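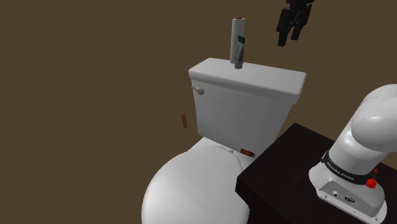 Open day at the Drerutham water treatment plant

The plant at Drerutham opens to the public once a year, and I went this September with my daughter, who is doing a unit on water at school. It is 35 kilometres from our place, the last part on gravel. There is a sign at the turn-off but it faces the other way if you come from the Bevano side, so we drove past it and had to turn around at the quarry gate.

Entry was free. You sign in at the office, get a hard hat and a vest, and wait on the lawn for a guide. Closed shoes are required and they do check. A family ahead of us had to go back to the car for runners.

The intake

Our guide was Valbona Stoyanova, one of the shift operators. She started us at the intake on the Lu River, where a screen keeps branches and leaves out of the pipe. After a storm it has to be cleared by hand, usually at night. The water on the day was the colour of weak tea, and she said it gets a good deal darker than that in a wet spring.

From there it is a short walk uphill to the mixing tanks. Alum goes in at this point and the fine dirt starts to clump together. You stand on a steel walkway and look down through the mesh, which my daughter did not enjoy. The smell was milder than I expected, a bit like a dam in summer.

The settling basins come next. They are the biggest thing on the site and the slowest to look at. The water moves through over several hours and the sludge is drawn off the bottom and dried in beds behind the fence. We asked where it goes after that and were told landfill, although a brickworks has shown some interest.

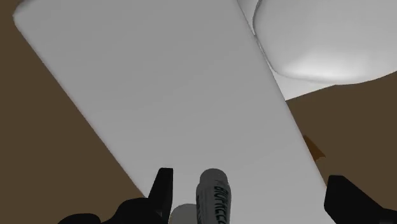
Filters and control room

The filter hall was the best part. Each filter is a deep bed of sand over gravel, and they ran a backwash while we were there. Air is pushed up from underneath, the whole bed boils, and brown water pours over the side into a channel. It is loud. If you have small kids, bring something for their ears.

The control room is upstairs, with one operator on at a time. The plant supplies 2,401 properties in Drerutham and the farms along Jaris Road. Valbona told us demand jumps at breakfast and again when people get home from work, and toilets account for a fair share of it. Old single-flush cisterns are still common in the town, and the council has a rebate for replacing them. The forms are at the front desk.
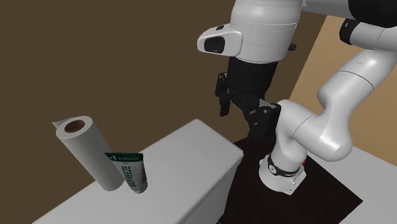

She also spent a while on what should not go down the drain. Wipes were top of the list, then cooking fat and paint. Those end up at the sewage plant on the other side of town, run by the same crew, so they hear all about it.

Lunch was a sausage sizzle beside the workshop. There was a tasting table as well, with tap water next to rainwater from a tank. I picked the wrong one as the tap water and my daughter picked the right one.

Tours leave on the hour and take 2 hours if you do the whole walk. There is no shade past the basins, and the only public toilets are at the office, so go before you set off. Prams can't get up to the walkway. Parking is in the paddock on the left after the gate.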